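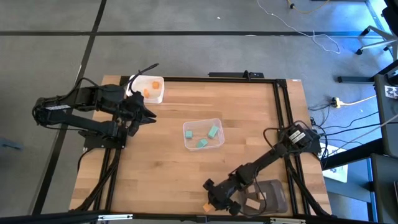 Butcher-block table with three open bins and two robot arms.

Gadisa Abdella has run the Norwood Mutual Aid Society since the spring, when the members voted to merge the old Drukville branch into it. The society now has 448 paying members, most of them families who came from the same few districts, and it sends money and school supplies to the town of Yilma twice a year.

"People think we mostly hold dinners," Abdella said. "We do hold dinners. But the work is paperwork – forms, receipts, calls to the shipping office at six in the morning."

Last year the society raised 2,316 dollars at its August picnic, and members argued for weeks over how to spend it. Abdella wanted all of it to go to the Yilma school. Hélène Grewal, who keeps the membership list and teaches the children's language class, wanted part of it kept in Norwood.

"I had 68 children signed up and one set of readers," Grewal said. "I told him the school over there matters to me too, my aunt taught in it. But you can't ask these kids to care about a place if they can't read a letter from it."

They settled on 900 dollars for the class and sent the rest abroad. 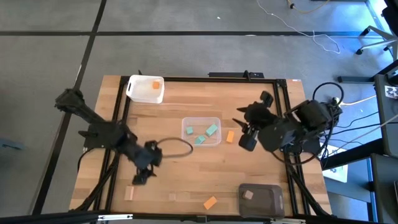 The worktable and both arms, seen from nearby.

The merger was harder. Drukville had its own bank account, its own holiday calendar and a newsletter called Tranda that had come out for years. Abdella agreed to keep the name and let the Drukville members edit it.

"They were right to ask for that," he said. "My father read it. I wasn't going to be the one who closed it."

Grewal said some of the older members in Drukville still do not come to meetings in Norwood because the bus stops running early.
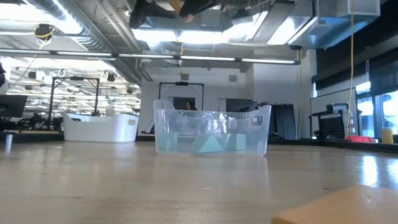 She would like every third meeting to be held on their side of town, and plans to bring it up before the elections.

Asked if he would stand again, Abdella said he had not decided. "Ask me after the shipment clears," he said. "I still have two forms to get signed."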